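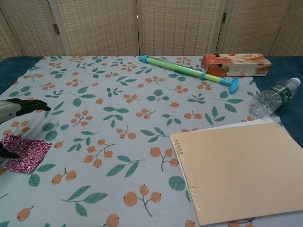
A robot hand at the test table, with a water gun, a snack box, a plastic bottle and a notebook on a printed cloth.

The perception and planning group at Ramevero released the second version of its table-clearing software, Mallau, in January. Hauwa Omoregie, who leads the group, met with us at the Detville laboratory to discuss what changed.

Most of the work, she explained, went into the step between seeing an object and deciding how to approach it. The first version passed a single outline of each object to the planner. The new one passes several, each with a score.

"A clear bottle gives poor depth readings, and whatever is under it shows through," Omoregie said. "The old system picked one boundary and committed to it. Now the planner may look at three candidates and choose a motion that is acceptable for all of them."

Patterned cloths posed a related difficulty. According to Taha Kettani, who maintains the segmentation code, printed leaves and fruit were at times reported as small objects. His team added 621 labeled views of patterned surfaces to the training set. "We also changed the check that follows," he said. "If a region has no measurable height, it goes to a second test before the arm is allowed to plan for it." Thin fabric remains a problem under that rule, and the group handles it with a separate model.

The planner itself was rewritten over the past year. Median planning time in the group's internal trials fell from 675 milliseconds to 77, a result Omoregie attributes chiefly to reusing earlier paths when only one object has moved.

Asked about logging, Kettani was more reserved. The replay tool, known internally as Akpan, stores every rejected plan along with the accepted one — useful for debugging, he said, but costly in storage. A reduced format is under review.

The group has 51 open issues against the current release. Omoregie expects the fabric model to take up most of the spring.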